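Cahier météo, poste de Stivley
19/04/2018

Repris le cahier ce matin, en retard de plusieurs pages. Relevé fait avec Derek, thermomètre sous abri + pluvio. Trop chaud pour un mois d'avril, on le note et on ne commente pas (pas encore). 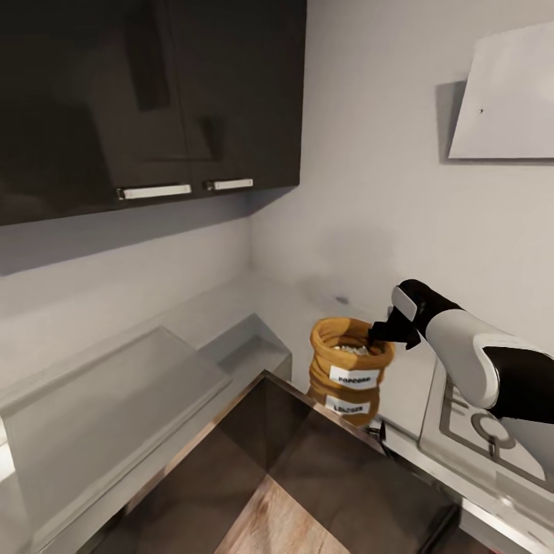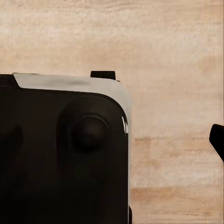
Images de synthèse, toutes les deux.

Temps de lecture : 3 min

Abri principal. Porte qui ferme mal, la charnière du bas a pris du jeu. Resserrée à la main, à refaire avec la bonne clé. Lamelles sales côté sud, nettoyées à l'eau claire, PAS de produit (cf. l'histoire de décembre, où on a eu des maxi faussées et où on a cherché la panne dans la sonde pendant des jours).

Comparaison sonde Pomon / thermomètre à mercure. Écart quasi nul à l'aube, ensuite la Pomon monte plus vite dès que le soleil touche le mât. Graham Penrose pense à la ventilation de la coupelle. Moi je pense plutôt au mur derrière, qui rend la chaleur. Il faudrait déplacer le mât de 5 m vers le verger et refaire la série. Derek Ashworth contre : si on déplace, on casse la continuité de la série. Il a raison aussi. Pas tranché.

Idée : laisser l'ancien mât où il est et en monter un second à côté du verger, les deux en parallèle pendant 10 mois au moins. Voir s'il reste du tube galva dans la remise. Demander à Khokhar le prix d'un deuxième abri, le leur est moins beau mais la double paroi est bien faite.

Pluvio. Auget bloqué par une toile d'araignée, encore. Donc cumul de la nuit à jeter, je garde seulement la lecture manuelle de l'éprouvette. Mettre une grille plus fine sur l'entonoir. Test de versement ensuite : 1000 ml au goutte à goutte, l'auget bascule normalement, retard faible sur la fin. Acceptable.

Baromètre : recalé sur Drernau à midi. Rien à signaler. Ne plus le poser près de la fenêtre SVP, je l'ai retrouvé au soleil.

Saisie. Les fichiers de l'ancien ordi ont 16 valeurs manquantes sur l'hiver, remplacées par des zéros au lieu d'être laissées vides !! Forcément la moyenne de décembre descend. Graham avait sorti une courbe avec, et la courbe racontait n'importe quoi. Remplacé les zéros par des cases vides, relancé le calcul, gardé l'ancien fichier à part avec la mention « faux ». À vérifier sur les hivers d'avant, même macro donc sans doute même erreur.

Discussion au café sur le record. Derek veut écrire « record » dans le bulletin. Je veux bien, mais record de quoi ? De notre poste, qui a changé d'abri et de hauteur de sonde en cours de route. On peut écrire « valeur la plus haute relevée au poste depuis le changement d'abri » et c'est tout. Moins vendeur, d'accord. Les gens du village disent déjà que tout est déréglé, pas la peine d'en rajouter avec une mesure bancale. Et si la tendance est là elle se verra bien sur la série corrigée, zéros enlevés.

Floraisons : poiriers en avance, lilas en bouton, premières hirondelles vues par Graham (pas par moi). Noté dans le carnet phéno, pas ici, normalement.

À faire :
clé pour la charnière
grille entonnoir
appeler Khokhar
reprendre les hivers précédents, chercher les zéros
piles de la Pomon, niveau bas affiché depuis hier
rendre l'escabeau

Ajout du soir : vent tombé, ciel clair, la nuit va refroidir vite. Relevé de mini à faire tôt, Derek s'en charge si sa voiture démare. Sinon moi.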